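Ticket: gripper pair loses the garment in the middle of a fold
Status: open
Product: Lirna hand-held gripper, two units
Site: Datwood

Opened 1/12/24. We fold garments on the bed with the Lirna grippers to record the motion. Since we installed the new firmware, one unit opens its jaws a little by itself while the trigger is still pressed. It happened in 4 of 80 folds, always on the blue garment. 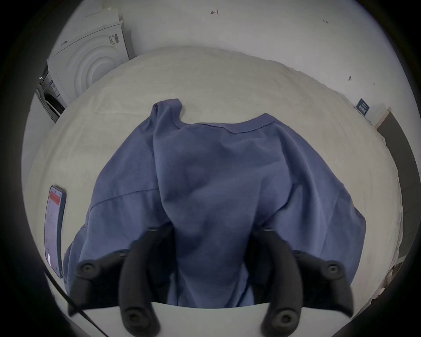
The force setting was 70 percent in each case. I exchanged the batteries between the units and the fault did not move with them. I also restarted both units two times - no change. The log shows "jaw position lost" and then it recovers alone.

3 comments 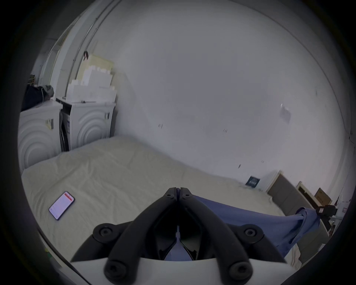 Nisha Malhotra

I have checked the screws on the finger joints. All are tight. With the trigger pressed and no cloth between the fingers, the fault does not come. With a thick fold it comes after a short time, so I think the motor gets too much load and the controller makes a reset.

I would like to know if the reset is intended as a protection. If yes, the jaws should stay closed and not open. A person can have a finger near the joint when they close again, and this is my bigger worry.

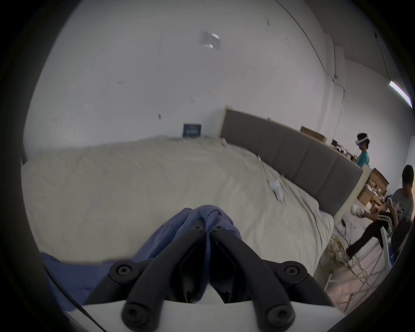

Posted by Nisha Malhotra | 2 shares

Today I lowered the force to the next step and repeated the test with the same fold. The message did not appear, but the cloth slips when it is lifted quickly. For our work this is not a solution. I put the old firmware file and both logs in the ticket folder.

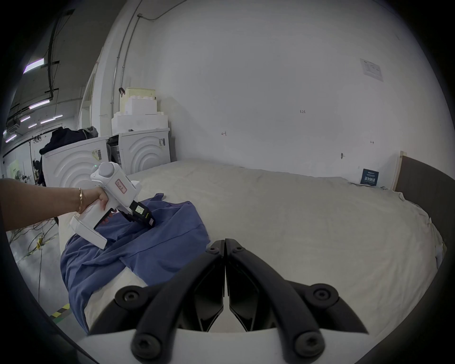 Eltora support: Please keep the lower force for now and do not use the faulty unit with a second person's hand near the jaws. The reset is a protection, but the opening is not intended. Can you send us the serial number and the log from the older firmware too?

Serial number is sent. The older log will follow when I have repeated the folds with the old file.

1 share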